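4. What travelers spend, and what they think they spend

4.1 Daily costs in the two towns

We had expected, when we first sat down with the diaries, that the hill town of Lukumay would come out as the cheaper of our two destinations by a comfortable margin. Almost every guest we met on the bus up from the coast told us so, and quite a few had chosen it for that reason. The diaries tell a more tangled story. Of the 491 travelers who returned a usable diary, those staying in Lukumay did pay less for their beds, and a good deal less for their breakfasts, but they made up most of the difference by the end of the second day on shared taxis, guides and (we were a little surprised by how often this came up) warm clothing bought in the market on arrival.

Brelon, down on the water, works the other way around. Rooms are dear, especially from March onward, and the better guesthouses along the harbor ask for two nights at a time. Once a visitor has a room, though, there is not a great deal left to pay for. The beach is free, the old town can be crossed on foot in the time it takes to eat an ice cream, and the evening ferry back from the islands costs less than a cup of coffee on the square. Couples on honeymoon were the great exception in both places, and we have kept them apart in the tables for that reason, as their spending on meals alone would have pulled the averages well out of shape.

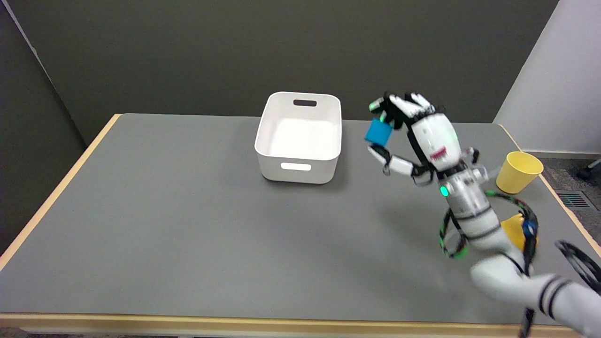
Laurinda Arruda objected, on reading an early draft of this section, that we had been too kind to Brelon. A family with small children does not cross the old town on foot in August, she wrote, it takes the little tourist train, twice, and then it buys hats. She asked us to look again at groups of four or more, and we are very glad she did. With those groups taken separately, local transportation in Brelon rises to nearly the level we found in Lukumay, and the gap in total daily cost between the two towns all but closes.

Aníbal Bettencourt raised a related point about the length of stay. Visitors to Lukumay tend to remain longer, partly because the road is tiring and they would like to rest before facing it again, and a long stay spreads the cost of getting there over more days. We have therefore reported the journey separately from the daily figures. Readers planning a weekend away should add the two together before drawing any comfort from the low price of a room.

4.2 Remembered costs

At the close of each trip, and before the diary was handed back, we asked every traveler to guess the total from memory. People were wonderfully patient with this, even at the bus station on a Friday evening with their bags around their feet. Most guessed low. The items they forgot were nearly always the small ones: bottled water, tips, the locker at the station, a second sunscreen after the first was left behind on the ferry. Accommodation, by contrast, was remembered almost to the coin, presumably because it had been booked ahead and talked over at home.

In all, the diaries hold 1389 separate entries for food and drink, of which some 300 were written in after a reminder from our side. We have left these later entries in. Dropping them lowers the food averages in both towns by much the same share, and it does not change which town comes out ahead on any of the comparisons above.

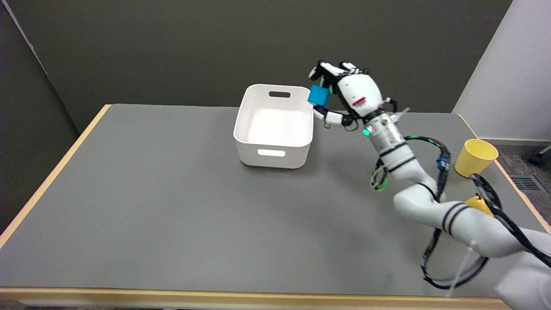
Figure 2. Blue cube held in the robotic hand beside the white storage bin.

4.3 Package tours

Travelers on organized tours were asked to keep the same diary as everyone else, and many found it a puzzling thing to fill in, with their rooms, coaches and most of their dinners already paid for months before. We divided the price of the tour evenly over its nights and then added whatever was written down along the way. By this method the tour groups spent more per day than independent visitors in Brelon and slightly less in Lukumay, where a seat on the coach saves a great many taxi fares. Optional excursions were the largest extra in both towns, followed by lunches, which the brochures tend to leave to the guest.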